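Last updated May 3, 2024

Gelen: collecting part-placement examples for a learned policy
Student project report

The task is to seat a black molded part on a stamped metal panel. We recorded 117 episodes at the Udstead lab – 16 were dropped for missing wrist data. 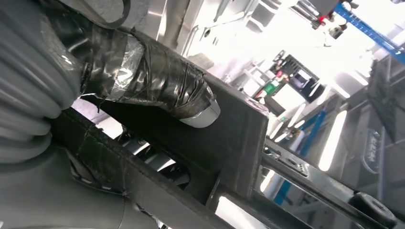
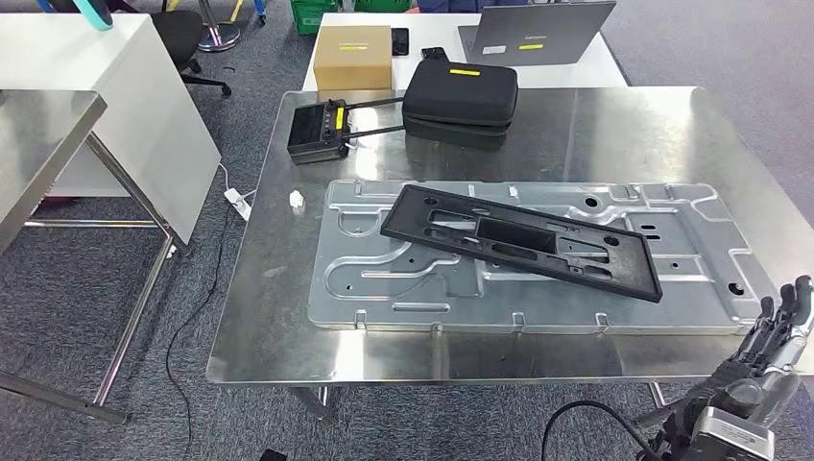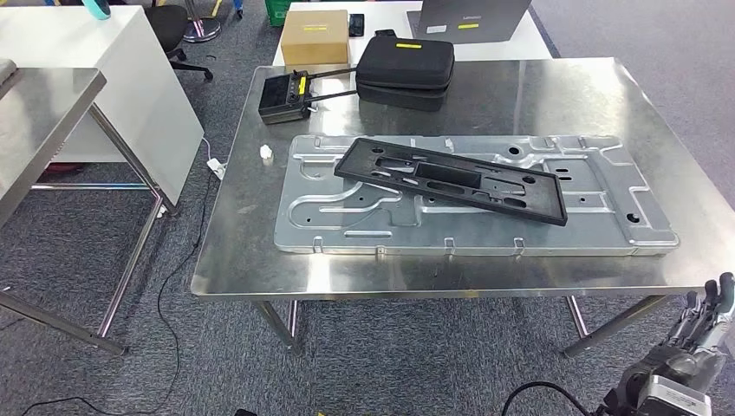 Start poses were varied by hand between episodes. Episodes were cut at the last hand motion and labeled in Bralora. Joint states and video share one clock. Training has not started – the held-out split is still being chosen.

2 comments · 16 shares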